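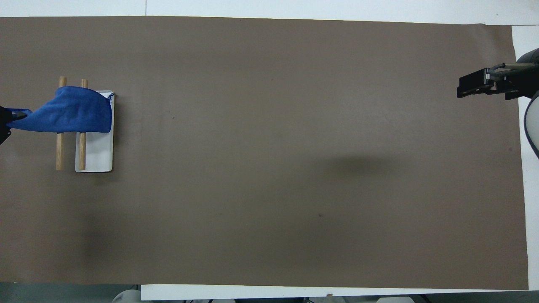
13 August 2025

Up before six, no reason for it. Porridge, then washed the pan straight away for once. Grey first thing and close by the time I left the house. Took the umbrella and never opened it.

Laid fresh brown paper over the white table. The old piece had got soft along the folds and was marking. The new roll is from Sang and is 1000 mm wide, a better width than the last one, though it still leaves white showing at the edges. I put it down slightly crooked and left it. If I start squaring it up I end up pulling the whole sheet off and beginning again, and I did enough of that in February.

Most of the day went on the blue towel and the dowels. The idea is the same as before. One rod on the paper beside the white tray, one on the tray itself, both pointing the same way, and the towel laid across the two of them near the top so the ends poke out above it and the bottoms are left bare. It sounds like nothing. The trouble is that the tray is higher than the paper, so the two rods don't lie level, and a towel will find that out and slide if it gets any help. A thin cloth would be worse. The blue one has enough weight to it to stay where it is put most of the time.

The dowels are the pale ones with rounded ends. I went over them again with fine paper before lunch, 15 minutes or so on each, because the towel had been catching. There was a rough patch near one tip that I could feel with my thumb and not see. Wiped them down after and there was no more catching that I noticed. Must buy more fine paper, I'm down to the last sheet and half of that is worn smooth.

Lunch was the rest of the lentils and a tomato. Ate outside on the step. Rang Esen about the shelf brackets and got the recorded message again. They have had the order since last month. I will try once more tomorrow and after that ask for the money back.

Went back to the towel in the afternoon. Lifting it by one corner is the part that needs care. It comes up in a long slant and everything below the corner bunches, and when it goes down again it has a fold in it that wasn't there before. Holding two corners would keep it flat, I suppose. By one corner you can at least see how it wants to fall, and it is the same every time if it starts from the same place. I wrote that on the back of an envelope and then lost the envelope, so it can go in here.
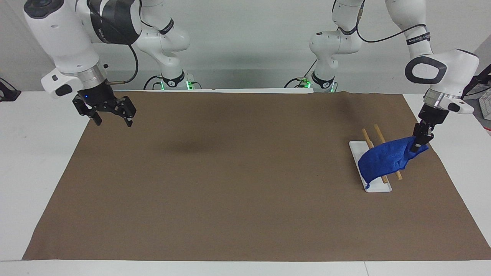 The blue cloth, held by its top right corner.

Tried it with the towel folded over once more and didn't like it. Too thick, and it sat up off the rods. Opened it out again.

The paper was worth having. On the bare white tabletop the dowels roll if you so much as lean on the edge, and on the paper they mostly stay. It is quieter as well. The brown also makes it easier to see where the pale wood is, and late in the day that matters, as the near side of the table gets dim well before the far side. I keep meaning to move a lamp over. Have not moved a lamp over.

Brought the towel home to wash. It says 60 on the label so 60 is what it got, on its own, as I don't trust that blue with anything else. Used the last of the Vodorex powder and had to bang the box on the side of the sink to get it out. The water looked clear enough in the door. It is on the airer now in the back room with the window open, and the room smells of powder.

Supper was a potato bake, 175 and left alone for an hour. I forgot the salt and put it on afterwards, which isn't the same. Enough left for tomorrow.

Filled in the form for the Amitz course while the oven was on. They want to know previous experience in a box the size of a stamp. Put "textiles, some woodwork" and left it at that. It needs posting before the end of the week, and the only stamps I can find are second class.

Knee is better than it was. Did the stretches in the morning but not in the evening.

For tomorrow: Esen again, fine paper, washing powder, stamps. Take the towel back in if it has dried. Have another go with the rods a little closer together, as with the gap as it is the middle of the towel sags. Might also try both of them on the tray, though then there is hardly any tray left to see.

Read a few pages and kept going over the same paragraph. Light off early.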